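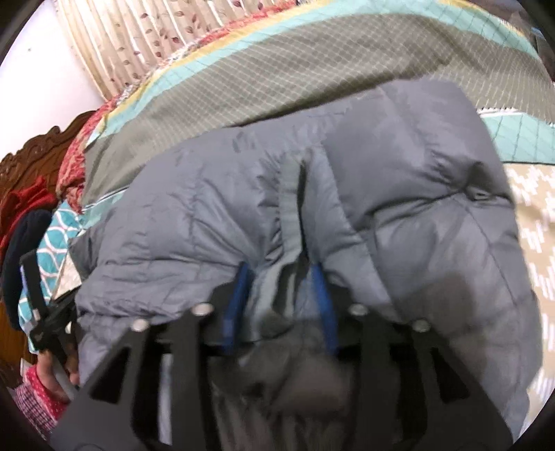

*The grey jacket, on the bed, before I made up my mind.*

I'd promised myself the winter things would be done by lunchtime, and it was July, so you'd think I'd have had it sorted months before. But the jacket had been on the back of the bedroom door since October and I'd got used to it. It was like having a quiet lodger. I said good morning to it once, half asleep, and it had better manners than the real lodger in Jistitz, who used to eat my butter.

Anyway, I spread it out on the bed and it took up practically the whole thing! Puffer jackets do that. You hang them up and they look like a coat, you lay them flat and suddenly you've got a second duvet with opinions. I pushed down on one side and it came up on the other. I smoothed the big panel by the seam and the creases simply moved along a bit, like people on a bus.

I bought it in Dernia, in a shop called Pimentel that sold coats at the front and fishing tackle at the back. I was only supposed to be changing trains. There'd been snow on the line, we had 7 hours to fill, and I was standing there in a cotton mac like an absolute fool. The woman behind the counter looked me up and down, said nothing at all, and went and fetched it. It cost 106 and I had 100 on me. She took the 100 and a packet of mints.

I wore it all the way to Unier that night, zipped up to the nose, and slept in it on the train, and got off thinking I might be the sort of person who moved to a place on a whim. So I did. I stayed for four winters. I'd meant to stay for the weekend.

You can see why I was having trouble with the bag.

The bag was one of those flat ones you suck the air out of with the hoover, and I'd had it ready on the chair since breakfast. The idea was that the jacket would go in, shrink to the size of a tea tray and live under the bed until it was wanted. Or it would go in the other bag, the charity one by the door. I hadn't told it which. (I know. It's a jacket.)

I did the pockets first. Left one, a tissue. Right one, a tram ticket from Unier, gone soft as cloth, and underneath it, stuck to the lining, a mint.

I sat down on the edge of the bed and the whole coat tipped towards me and let out a great long sigh, the way they do when you squash them. I ate the mint. It tasted of fluff and very faintly of fishing tackle, and I had to go and have a glass of water.

Then I came back, put the ticket in the pocket where I'd found it, and hung the jacket on the door again. The scarves went to charity instead. I never liked the scarves.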